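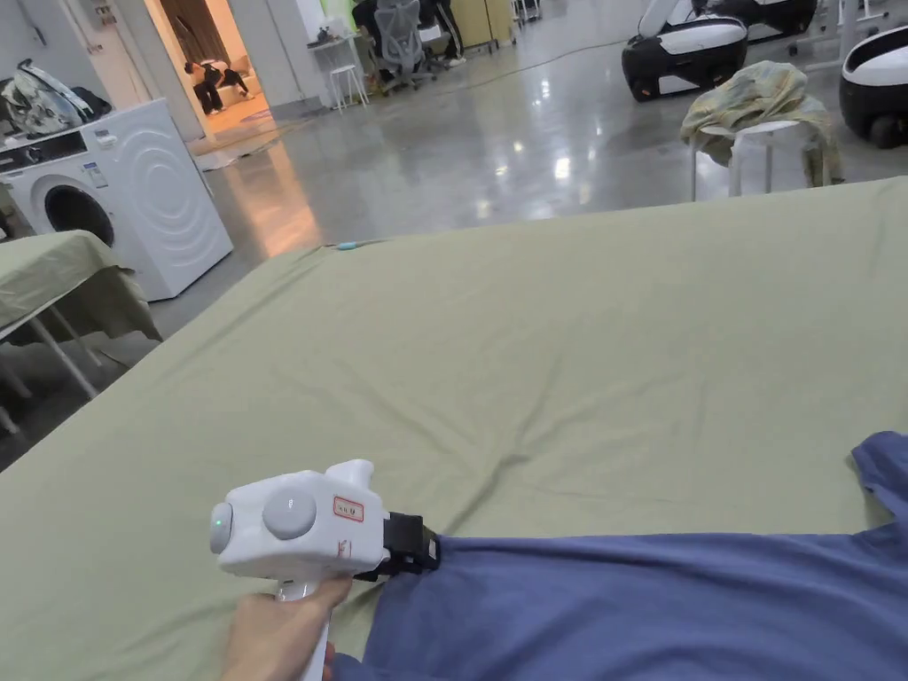 **Gifty Dramani** -- alterations and mending, Cirby Street

ok thread. people keep asking how I price hems and why a "simple" one costs what it costs. typing this between customers so bear with me

1/ a plain pants hem is 20. jeans with the original edge kept, 24. lined dress pants 43. that's the list, it's taped to the counter, it's been taped there since January

2/ jeans cost more bc you're cutting off the factory hem and putting it back on higher up. two seams to line up. four if the leg tapers, and they all taper now

3/ T-shirts. everyone thinks T-shirts are the easy ones. knit stretches while you sew it. go too fast and you get a wavy bottom edge like lettuce. ballpoint needle, longer stitch, don't pull. DON'T pull

4/ wash it before you bring it in. please. cotton shrinks. had a guy come back with pants up at his ankles asking what I did. I hemmed them to the pin. then he put them in a hot dryer

5/ also wear the shoes. the actual shoes you'll wear with it. flip flops at a suit fitting tells me nothing

6/ Imani Dunleavy asked about doing her own at home -- yes! you can! fold, press, pin, try on, THEN sew. most people skip the press. the iron is half the job

7/ thread matters more than the machine. I was on the same secondhand machine for years and it was fine. cheap thread sheds lint and snaps halfway down a leg

8/ someone (hi Fitzgerald) wants to know about iron-on tape. ok for curtains. ok for one wedding. it lets go in the wash and leaves a crusty line that I then have to pick out, and I charge for picking out

9/ sleeves on a jacket: if the buttonholes are real and cut open I can't just shorten from the cuff. has to come up from the shoulder. that's a 90 job and it takes me most of an afternoon. ask before you buy the jacket

10/ rush jobs. same day if you're in before 10 am and its a plain hem. prom season no. don't ask me in prom season

11/ forgot this one -- let DOWN hems. kids pants mostly. there'll be a faded line where the old fold was. vinegar and a press helps some. won't vanish. on dark denim you're going to see it

12/ Orathai Klinhom does beading and zippers on bags, I dont. she's two doors down from me, go bother her, she's better at it anyway

13/ and empty the pockets. I've found a tooth

customer's here, will answer the zipper questions tonght after I close up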